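# Chopstick and Cutlery Box, Light Blue

We've been looking for a decent cutlery stand for the shop for a long time, and I'm so pleased to finally have this one on the shelf! It's a plastic stand for chopsticks, spoons and forks, open at the top, with a tall side and a short side, and it has been living next to my own stove for 3 weeks now (yes, I took the first one home). If your chopsticks currently stand in an old jam jar that tips over every time you pull one out, you're going to like it.

## What you get

- One cutlery box in light blue plastic
- Wide main compartment, open at the top
- Lower compartment on the right-hand side
- Two rounded cutout designs in the front
- Pink cardboard label along the bottom of the front

Chopsticks, forks and spoons are sold separately. You'll find them on the Kitell and Gerka pages, and any of them can go in the same parcel.

## The two heights

It's the step that won me over. Most stands we've tried are one deep cup, and in a deep cup the short things disappear. Teaspoons go down and you have to fish for them with two fingers, usually while the tea is going cold. With this box you put the long things in the main compartment and the short things on the low side, and you can see all of it from where you're standing.

At home I do it like so: everyday chopsticks and forks in the big part, teaspoons and the little pickle fork on the right. My sister does it exactly the other way around, with nothing but chopsticks on the low side so the kids can reach them, and that works too. The rim steps down to the lower part, so a chopstick standing there can lean out a bit. I like that. It's easy to grab.

We tried it with the Kitell everyday fork, the one with the long flat handle and the squared end, and they get along really well. Put forks in with the handles down and the tines up if you want to see which is which, or turn them over if there are small hands in the house.

## Where to put it

Next to the stove, next to the sink, in the middle of the table – it's happy anywhere flat. We have one on the counter in the shop kitchen and one that travels between the table and the shelf depending on how many people are eating. For a big family lunch I fill it up, set it down in the middle and let everyone help themselves, and I don't lay a single place. (My mother has opinions about this.)

It's also good for things that aren't cutlery. Sơn Hồ, who packs our orders, keeps paintbrushes in his. I've seen one used for knitting needles, and I'm tempted to get a second for the pens by the phone. 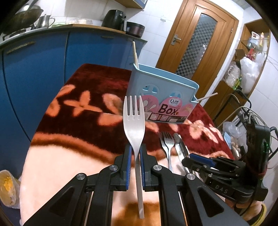
*The box in light blue with its label on, chopsticks in both compartments, and a fork with the long flat handle.*

## Looking after it

Wash it by hand with warm water and ordinary dish soap, and use a soft brush for the corners. A bottle brush is perfect for the deep side. Let your chopsticks drain on a rack or a towel before they go in, especially wooden ones, which don't enjoy standing in a puddle. I empty mine out on Sunday evenings, give it a rinse and leave it upside down overnight.

Please keep it off hot burners and out of the oven. I haven't tried it in the dishwasher, so I can't promise anything there. If you have, write and tell me how it went!

The label is cardboard. Take it off before the first wash or it'll go soft and stick to everything. If you're giving the box as a present, leave it on, it's rather cheerful with its scalloped edge.

## Goes well with

**Kitell everyday fork.** Four tines, long flat handle, a squared end. Plain and good. Sold one at a time, so you can replace the one that went out with the leftovers.

**Gerka chopsticks, light wood.** Our most reordered pair, and the ones I use myself. Sold in bundles of 7 pairs, which sounds odd until you've lost one.

**Bạch soup spoons.** Short handles, so they belong on the low side.

**Nesport drying mat.** Rolls up small. Lay your chopsticks on it for an hour after washing and they're ready to go back in.

## Ordering

The box is in stock as of 2019-02-17. Our supplier sends them in one large lot of 1000, shared between several shops, and the next one is due in November. We sell the boxes one at a time and there's no minimum order.

Orders go out on weekdays. We pack in paper, and the box gets an extra layer over the rim. If yours arrives cracked, send us a photo and we'll replace it, and please don't mail the broken one back.

## A few things people have asked us

**Will it take long cooking chopsticks?** Yes, in the main compartment. They'll stick up a good way above the rim, so check the height if you're planning to keep it under a low cupboard.

**Does it come in other colors?** We only stock the light blue for now. I'd love a yellow one and have said so to the supplier more than once.

**Can I put knives in it?** Table knives, sure. Sharp kitchen knives belong in a block or on a rack, please.

**Can I pick it up at the shop?** You can. Choose "collect" at checkout and we'll write to you once it's ready at the counter. Bring a bag if you're adding the spoons, they're heavier than they look.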